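Atelier Soltton : remise en état du banc Nyitrai
Galerie, mise en ligne le 28 janvier 2021

Le banc Nyitrai est arrivé à l'atelier en mai, démonté, dans deux caisses. Il avait servi plusieurs années chez Cistevska pour des essais de fermeture de petits couvercles, puis il était resté en réserve. Jae-hoon Son l'a remonté avec Sun-ja Bang à partir des plans d'origine, dont il manquait les trois dernières pages. La galerie suit l'ordre du remontage, avec les notes prises au fur et à mesure. Les références entre parenthèses renvoient au classeur de l'atelier, rayon du bas, dos vert.

Le châssis
Profilés nettoyés à l'alcool, équerres resserrées au couple. Deux pieds réglables ont été remplacés par des modèles Sovarow, un peu plus hauts. Il a fallu caler les deux autres pour retrouver le niveau. Le plateau a été repris sur un seul côté, celui où les anciens perçages se chevauchaient.

Le câblage
Repris entièrement par A-yeong Yeon. Les anciens repères étaient illisibles, elle a donc tout renuméroté en partant du bornier. Le nouveau schéma est au classeur (fiche 97). L'ancien a été conservé derrière, pour les longueurs de câble. Les gaines fendues sont parties au rebut et les presse-étoupes ont été changés dans la foulée.

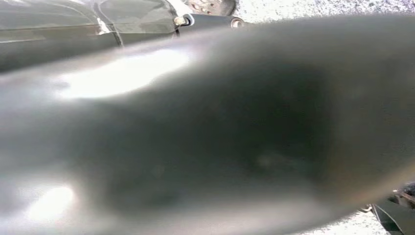 Les fixations et les capots nous ont pris plus de temps que le reste. Sur ce genre de banc, les vis ont été changées au fil des pannes et on trouve de tout : pas différents, têtes différentes, rondelles absentes. Nous avons choisi de ne pas uniformiser ce qui tenait bien. La patte noire porte ainsi une petite vis à tête hexagonale couleur laiton à un bout et une pièce métallique ronde vers l'autre, à côté du panneau gris translucide. Pour les panneaux de ce type, Hwa-young Cho conseille un chiffon microfibre et de l'eau savonneuse, sans solvant. Les nervures moulées retiennent la poussière, un pinceau souple suffit. Au remontage, serrer à la main d'abord, puis un quart de tour à la clé. Le plastique fend vite autour des trous.

Les essais
Première série de 4 000 cycles à vide, sans arrêt. La deuxième série, en charge, s'est interrompue au cycle 807 sur un défaut de capteur. Le connecteur était mal enclenché. Après correction, la série a été reprise depuis le début et menée à son terme. Les relevés sont au classeur (fiche 98), avec les courbes de courant du moteur principal. Une légère dérive apparaît à chaud, elle reste dans la tolérance indiquée par les plans.

La documentation
Les trois pages manquantes ont été redessinées par Yu-na Han d'après le banc lui-même. Les cotes ont été prises au pied à coulisse, sauf celles de l'axe principal, reprises d'un ancien bon de commande. Une version corrigée suivra quand l'axe aura été déposé pour le graissage.

Reste à faire
Remplacer le joint de la trappe arrière. Commander des vis de rechange pour les capots, en deux longueurs. Refaire l'étiquette de l'arrêt d'urgence, qui se décolle.

Pour consulter les fiches ou emprunter le banc, s'adresser à Jae-hoon Son, à l'atelier, le matin de préférence.

Galerie suivante : les étaux de la petite salle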